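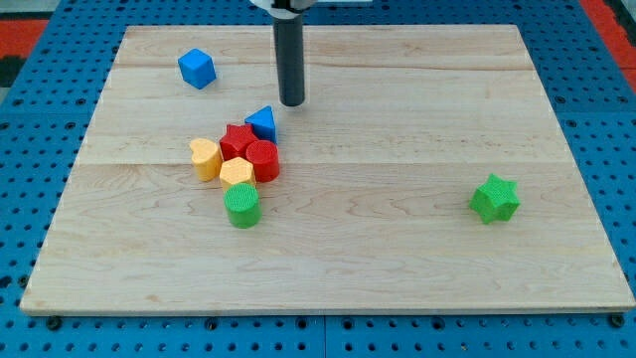 Why does my rain gauge log rain on dry nights?

Most of the time it's stray pulses on the gauge cable, picked up from something with a motor nearby, and the logger counts every one of them as a tip of the bucket. Check the cable run first, then the pulse filter setting in the console.

Shares 15 | Comments 2

Ticket 1158: Phantom rain on Andrade gauge, Plitance console
Opened by: Emerson Rezende, Piltstead
Status: Closed
Last updated: 2018-03-17

Summary as submitted

Hi all! First, I love this station. I've had it running since January and I check it before I check my email, which my family finds very funny. The wind and temperature have been great and the pressure tracks beautifully with the weather coming through. But the rain gauge is making things up. I get small amounts of rain in the middle of the night when the sky is clear and the driveway is bone dry in the morning. Then I'll get a few days with nothing odd at all, and then it comes back.

Setup is the Andrade tipping bucket on a post in the back yard, wired into the Plitance console in the utility room, and the console feeds Prillolgate on an old desktop. The cable goes down the post, along the fence, through the wall by the water heater and over to the console. I've attached the rain file for the whole period. Happy to try anything. I have a ladder, a multimeter and a lot of patience.

First reply, support desk

Thanks for the file and for such a clear write-up. Before we look at anything electrical, please rule out the easy ones:

Check that the bucket is level and moves freely. A bucket that sits right at its balance point can tip from wind shaking the post.

Look for dew or frost melt in the funnel. It's real water, so the gauge is right to count it, but it does surprise people.

Look for spiders. Seriously. They like the inside of the housing and a web across the switch gives some very strange numbers.

Please leave Prillolgate running while you do this and note the times you touch the gauge, so we can tell your tips from the odd ones.

Update from Emerson

OK, went up this morning. There was a spider! A small one, off to the side, with a web that didn't reach the bucket. I moved it over to the hedge and wiped the inside with a damp cloth. The post was leaning a little toward the fence so I reset it and checked it both ways with a level. Bucket swings easily and clicks nicely on each side. I do enjoy that click.

The funnel was clean apart from a couple of maple seeds that must have been in there since fall. The screen had lifted at one edge, so I pushed that back down too.

Tonight is supposed to be clear and windy, so we'll find out about the shaking.

Update from Emerson, next day

Phantom rain again. Not much, but it's there. The wind was strong in the evening and nothing was logged then at all. The false rain came later, after the wind had dropped. So I don't think it's the post. I also went out with a flashlight before bed and the funnel was dry to the touch.

One thing I noticed: in the raw file the extra tips come in little bunches. Real rain in my yard is spread out, even a heavy shower. These are two or three tips right on top of each other and then a long gap.

Reply, support desk

That's a really useful spot. Bunched tips are the classic sign of electrical noise. The bucket physically can't rock back and forth that fast, so the console must be seeing pulses that didn't come from the gauge.

The Andrade has a simple magnetic switch. Each tip closes it for a moment, and the console counts the closure. The wire between them is a long antenna as far as noise goes. Anything that switches a motor on or off close to the cable can put a spike on it, and the console may read the spike as a closure.

Please try this:

Unplug the gauge at the post end, leaving the cable connected to the console. Leave it like that overnight. If you still get rain, the gauge is off the hook completely.

Then plug the gauge back in, and the next night unplug the cable at the console. If you get rain with nothing plugged in, the console input is at fault and we'll swap it.

Write down anything in the house that comes on by itself during the night. Furnace blower, sump pump, water softener, freezer, that kind of thing.

Update from Emerson

Night one, gauge unplugged at the post: rain! I have never been so pleased to see bad data. Same little bunches.

Night two, cable unplugged at the console: nothing, not one tip. So the console is fine and the gauge is fine and it's the cable in between. I think this is such a neat test and I wish I'd thought of it before I went up the ladder.

As for what runs at night, the list is longer than I expected. The furnace, the refrigerator, the chest freezer, the sump pump when it's wet, and the water softener, which does its rinse while we're asleep. The softener sits right by the water heater. And the gauge cable comes through the wall right by the water heater. You can see where this is going!

I looked back through the file with that in mind. The softener doesn't run every night, only when it thinks it needs to, and that would fit the gaps of several days. I can't prove it from the file alone though, because I never wrote down when it ran.

Reply, support desk

We like the softener for this too. Most of them have a small motor and a valve that switch several times during a rinse. Can you start one by hand and watch the console?

Update from Emerson

Did it just now. There's a button on the softener you hold down. I had the console page for live rain open and my daughter stood next to the softener and shouted every time it clunked.

First clunk, two tips. Then nothing for a while. The whole rinse took 90 minutes (she did not stay for all of it, and I don't blame her). By the end I had matched the shouted clunks, and then my own notes, against the screen. Not every clunk made a tip, but every tip came with a clunk. I tried switching the freezer off and on a few times afterward and it made no difference at all. The furnace made no difference either.

I also pulled the panel off to see how the cable runs. It's zip-tied to the softener's power cord for the full height of the wall. By me. In January. It looked very tidy at the time.

Reply, support desk

Excellent work, both of you. Two fixes, and we'd do both:

1. Get the gauge cable away from the power cord. If they have to cross, cross them at a right angle, and don't tie them together anywhere. If there's extra cable, don't leave it coiled up next to the softener.

2. Turn up the pulse filter on the console. Go to Setup, then Inputs, then Rain. The factory value is 2 milliseconds, and that will let quite a lot of noise through on a long cable. Try 15. A real closure from the Andrade lasts a good deal longer than that, so you won't lose any rain. Save, and then restart the console from the menu. Pulling the plug will lose the change.

Please do the cable first and test it, then the filter. It helps us to know how much each one did.

Update from Emerson

Cable moved. I took it up along the top of the wall and down again on the far side of the shelves, so it doesn't go near the softener until the hole where it comes in. Ran the rinse by hand again. One false tip in the whole cycle, so a huge improvement but still not clean.

Then the filter. My first try didn't stick — I pressed Save and then went and pulled the plug, exactly as you told me not to. Second try, restarted from the menu, checked that it said 15, ran another rinse. Nothing. Not a single tip! We have very soft water this week.

I poured a measured jug slowly through the funnel after that to make sure the filter wasn't eating real tips. The total in Prillolgate matched what it should be for the jug, as near as I can pour.

Question about the old data, though. Can I take the false rain out without messing up the monthly totals? My January figure looks wetter than it was and it bugs me.

Reply, support desk

You can. In Prillolgate, close the live view first, then open History and choose Edit Rain. Make a backup copy of the file before you change anything. Zero out the false entries one at a time, and when you're done choose Rebuild Totals. The daily, monthly and yearly numbers will all be worked out again from the edited entries. If you skip the rebuild, the daily page will look right and the monthly page won't.

We'd only remove entries you feel sure of. A bunch of tips on a night when the pressure was high and the humidity was low is a safe one. If there was any drizzle in the area, we'd leave it alone and put a note on that day.

Update from Emerson

Backed up, edited, rebuilt. There were a couple of nights I wasn't sure about so I left them in with a note. January looks much more like the January I remember. It rained properly here yesterday too, and watching real tips come in one by one, nicely spaced, was a treat. Please go ahead and close this. Thank you for all the help!

Resolution

Cause: gauge cable tied to water softener power cord, pulse filter at factory value. Fixed by moving the cable and raising the filter. No parts replaced.

Comments (2)

Had the same thing with a garage door opener. The filter alone cured mine, I never did move the cable. Wish I'd read this before buying a second gauge.

Does the Edit Rain screen work on the older version of Prillolgate? I only see Edit Wind in mine.

This site uses cookies to remember your login and ticket list. Accept | Settings

Contact support | Copyright Plitance | Back to top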